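Humiteo Bread Keeper, large
Reviewed Jan 31, 2018

I bake two loaves every weekend and the second one always dies. By the fourth day you could resole a boot with it. My brother-in-law Kasun Ekanayake, who has opinions on bread and no oven, gave me the Humiteo for my birthday so that he would stop being served the boot.

It's a lidded box with a slatted tray inside and a vent on the back that slides from "crusty" to "soft." The booklet runs to 12 pages in a very small font and uses the phrase "bread climate" more than once. Assembly means putting the tray in the box. I managed it on the second try, the tray having a right way up that the booklet keeps to itself.

I've had it since May and put most of what I bake through it. A plain white sandwich loaf with the vent on soft was fine for four days and toastable for six. Sourdough with the vent on crusty kept its crust one day and then gave up, same as it does under a dish towel, and the dish towel was free. Rye did best of all, but rye would survive being mailed. The middle setting on the vent does nothing I can detect.

Complaints. The lid has no handle, just a shallow dip at each end, and with butter on your fingers it may as well be sealed. The box holds one 600 gram loaf comfortably or two if they're on very good terms. It takes up the spot where my toaster was. The toaster now lives on a chair. Crumbs get under the tray and the tray has to come out, see above.

I also borrowed the Clistance from a neighbor for two weeks. It costs more, has a little dial where the vent should be, and whistles when you shut it. The bread came out the same. 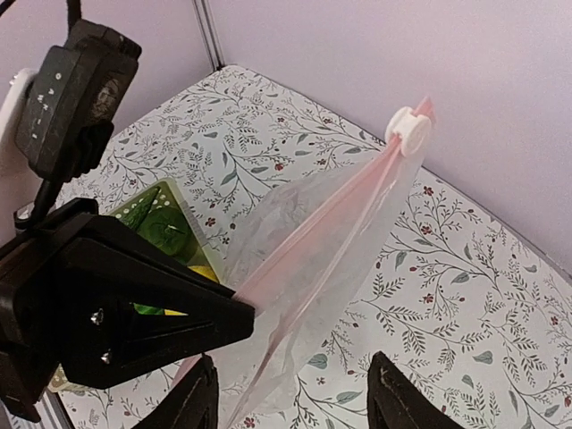 What I still use for anything going past day four is a bag, and no box has talked me out of it. Twist ties rust or vanish, and the flat tabs off store bread snap if you look at them hard. I like the small white spool sort, two round discs with a slot between them: gather the neck of the bag, push it through the middle, leave a bit of the tip sticking out so you have something to grab later. A bagged loaf goes soft all over, of course, so I only do it with bread I plan to toast.

Cleaning is easy, warm water and a cloth. Don't put the lid in the dishwasher. I did, and it now rocks slightly when you set it down, like a diner table.

Three stars out of five. Kasun would give it five, but he only ever comes over on day two.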